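Let people be messy in shared rooms

I have a soft spot for a lounge that looks lived in. My building got a new set of house rules this March, two pages of them, and most of it is fine (yes, please do rinse the coffee pot!). But then there's the part about leaving every common room "as if unoccupied," and that's where I start to grumble.
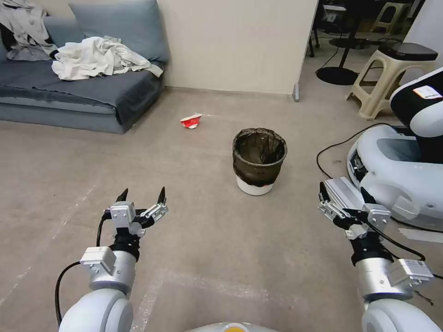
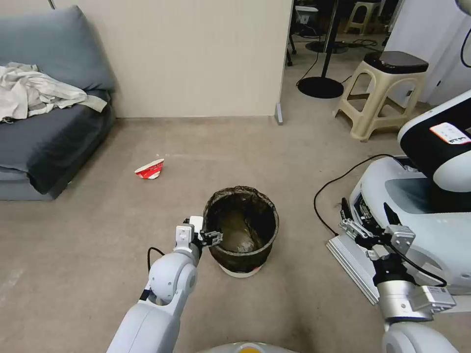 Who wants to sit in a room like that? My friend Kulsoom Naqvi used to live at Sillgate, where the lounge was spotless, and in 19 months she never once met a neighbor in it. People went straight upstairs. At my old place we had a half-done puzzle out all winter and strangers would stop and fit a piece in, coat still on.

I'm not asking for dirty dishes. Wipe up your spills, take your leftovers home. But a blanket on the couch or a paperback face down on the armrest does no harm, and I'd like the next version of the rules to say so. I've already written to the manager, twice, and I'll keep at it.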